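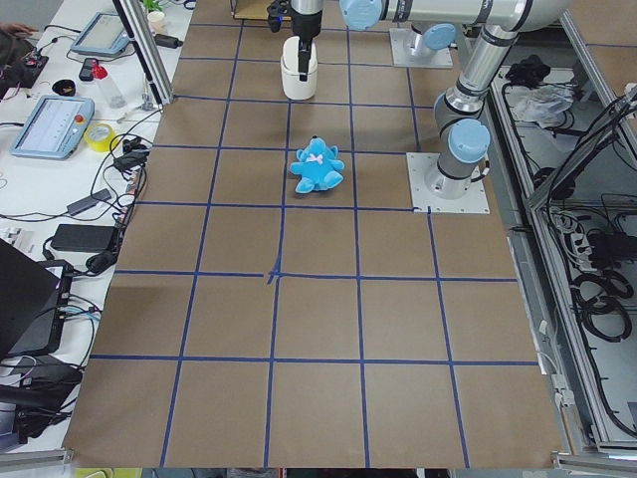 Workshop > Cells > Stoviseck table > Notebook

21/06/2024

Spent the morning on the gripper of the first arm. Since the last change of fingers it was closing a little to one side, so the cup got pushed before it was held. I loosened the finger screws, set both fingers against the Bestau gauge block and tightened them again, first by hand and then with the small torque key. The left finger had 2 mm of offset. This is more than I expected from a normal change.

Then the table reference. The tape cross near the middle of the paper is still our teaching point. It has become thick, with pieces of tape one over the other, and the tip touches the tape before it touches the paper. For now I teach to the top of the tape and write it down: Z offset 6 in the Hemmin program, old value kept as a comment. Please do not add another piece on this cross. When we change the kraft paper I will draw the point with a pen and put the tape grid after it.

Test with the white cup: speed at 80 percent, approach from straight above, fingers going down into the opening. The bear stays in its cell for the second test and should not be moved between runs, the pick position is saved with the head toward the far side.

Ran the cup program 107 times before lunch. Two bad grips, both at the beginning, when I still had the old wait time. After I made the wait longer there were no more. I did not yet try the bear with the new fingers.

Still open:
- cables on the bench are again in one knot near the power bricks, I want to separate the pendant cable from the rest
- base plate screws of the first arm, check torque (last time was in February)
- second arm not touched today, its zero position is to be compared with the Gukus sheet
- order finger pads, we have only one set left

Backup of the controller is saved in the cell folder -- the one without "old" in the name.

0 comments | 2 shares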